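Field Notes > Gear > Shop Visits

Reviews Holsters Belts Bags Shop Visits Forum

We use cookies to remember your settings and count visits. Accept Manage

A Tuesday at the Pustico open shop: holsters, belts and a lot of talk about retention

I have owned eleven holsters in my life and I still use two of them. The rest live in a box. So when Pustico announced it would open its shop floor to customers in September, with factory tours, a seconds table and a chance to talk to the people who cut and fold the stuff, I drove over mostly to find out why the box keeps filling up.

Doors opened at 9:30 a.m. The sign at the front desk said 145 people had registered for the day. I never saw that many at once, and a fair number of the ones I did see were employees' families. Parking was fine. The coffee was bad and free.

If you haven't followed the company, Pustico makes molded belt holsters, mag carriers and a couple of stiff nylon belts. They started in leather, dropped it, and now buy sheet in black, tan and a green that looks different on every batch. The catalog talks a lot about being "built without compromise." I've worn their standard outside-the-belt holster for two years and can name three compromises, starting with the belt loops, which flex enough that the whole rig leans out when you sit in a truck.

The tour went out in groups, and mine was led by Sânziana Onu, who runs the forming room. She was the best part of the day. She didn't read from a card and she answered what she was asked. The sheet goes into an oven, comes out floppy, gets laid over a mold and goes into a press with thick foam on both sides. Then it cools, gets trimmed on a router, and somebody buffs the edges by hand. She let us handle two shells, one pulled from the press early and one left in for the full time. The early one had a soft trigger guard area you could push in with a thumb. Both looked the same from a yard away, and I'd have paid full price for either.

I asked how many soft ones make it out the door. She said each shell gets a draw check with a dummy gun before packing, and that last month they had scrapped 52 at that station. I asked out of how many. She didn't have that number with her, and the sales guy walking with us started talking about the new clips. I wrote down "52 out of ???" and it's still in my notebook that way.

The new clips are the big news, if you go by the banners. They're called Kullham clips and they replace the old folded loops on every holster in the line. Pustico says they hold tighter on the belt and come off faster, two claims I'd like to see tested separately. I tried a pair on my own belt, which is thicker than what they had on the demo stand. They went on with some swearing. Once on, they stayed put, I'll give them that. The lean I complained about was mostly gone when I sat on one of the folding chairs and drew a blue training gun a dozen times. Getting them off took both hands and a fingernail. The demo guy did it in a second, on his thin belt.

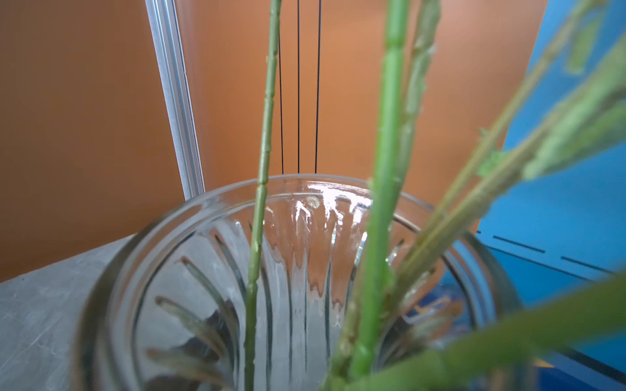
After the tour there was a talk in the side room about durability. The slide everyone took a phone picture of said a sample holster had been through 3668 draws on a machine with "no measurable loss of retention." I have a few problems with that. It was one holster. The machine pulls straight up, every time, at the same speed, and I don't draw straight up and neither do you. There was no grit in it and no sweat, and it hadn't spent an August on a dashboard. Heat is what killed my first one, and when I brought that up the presenter said heat testing was "on the roadmap." He was polite about it. He also called on somebody else pretty fast.

The second half of the talk covered mag carriers. The Wadari is the one they're proudest of, a hybrid with a hard inner shell and a fabric outer. I went in ready to dislike it. Fabric over plastic is usually a way to charge more for plastic. But it's quiet – I walked the length of the hallway with two loaded with dummy mags and heard my shoes more than the carriers. Retention is set by one screw, and the screw has a proper lock washer. My gripe is the stitching at the mouth. On the sample I held, one corner already had a thread standing up, and the samples had been out since that morning. Maybe somebody picked at it. I'd want to look at one after six months of getting in and out of a car.

Then there's the Oprea belt, which I'd been curious about. It's two layers of webbing with a stiffener in between and a low-profile buckle. It's very stiff and that's the good news. The sizing chart is wrong, or at least it's wrong for me, since I wear a 36 in everything and needed the hole for a 38. Two other people at the table said the same thing. The woman handling sales told us to "size up if in doubt," so why not print that on the chart?

The seconds table was a letdown. It opened at noon and by ten past it was picked over. What was left was green shells with cosmetic swirls, left-handed rigs for guns I don't own, and a bin of loose hardware sold by the scoop. I bought a scoop. My raffle ticket was number 492 and it didn't win the range bag.

Would I go again? For the forming room, yes. Seeing the press and talking to Onu taught me more about what to check on a new holster than any product page has. Push on the trigger guard with your thumb. Look at the edges where the router changes direction. Draw it sitting down before you pull the tags off.

I left with the hardware, a sticker and one Wadari carrier at full price. I plan to wear it through the winter and post about the stitching in the spring. I didn't buy the clips. They're supposed to be offered for older holsters too, but the price wasn't set yet and the hole spacing on mine may not match. I've emailed to ask and will add the answer when I get one.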